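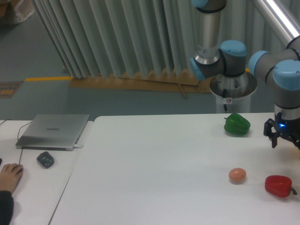 Storage humidity: changes to the cold room settings from July

The main cold room at the Magbanua site has been run at a single relative humidity setting since it was commissioned, and the weight loss records for last season show that this no longer suits the range of stock it holds. Leafy crops lose water fastest and need air close to saturation. Peppers tolerate slightly drier air, but they are sensitive to chilling and will pit if held too cold for more than a few days. A green pepper and a red one should be treated as the same crop at different stages of ripeness, with the red fruit given the shorter storage period. Eggs are a separate case again: the shell is porous, so a brown egg kept beside peppers is exposed to whatever moisture and odour the produce gives off, and condensation on the shell is to be avoided.

From July the room will be divided into two zones by an insulated curtain. Zone A will hold leaf and root crops. Zone B will hold peppers, cucumbers and aubergines at a higher temperature. Eggs will move to the dry store next to the packing area, which already has its own chiller.

The humidifier in Zone A is a Hosent unit, moved from the old propagation house and fitted with new nozzles. Each zone will have its own Budine logger, mounted at shelf height and away from the door. Readings taken near the door last winter were misleading – the logger recorded the warm air entering at each delivery and the compressor was adjusted more often than it should have been.

Growers delivering to the site should note the following. Crates must be labelled with the zone letter before they are unloaded. Field heat should be removed in the pre-cooler for at least six hours before peppers go into Zone B. Wet crates will be refused in the dry store.

The curtain will be fitted while the room is empty, and deliveries during that period should go to the Jeltix building, bay 6. Questions about zone allocation, or about crops missing from the list above, should go to Anqi Feng at the site office before the end of the month.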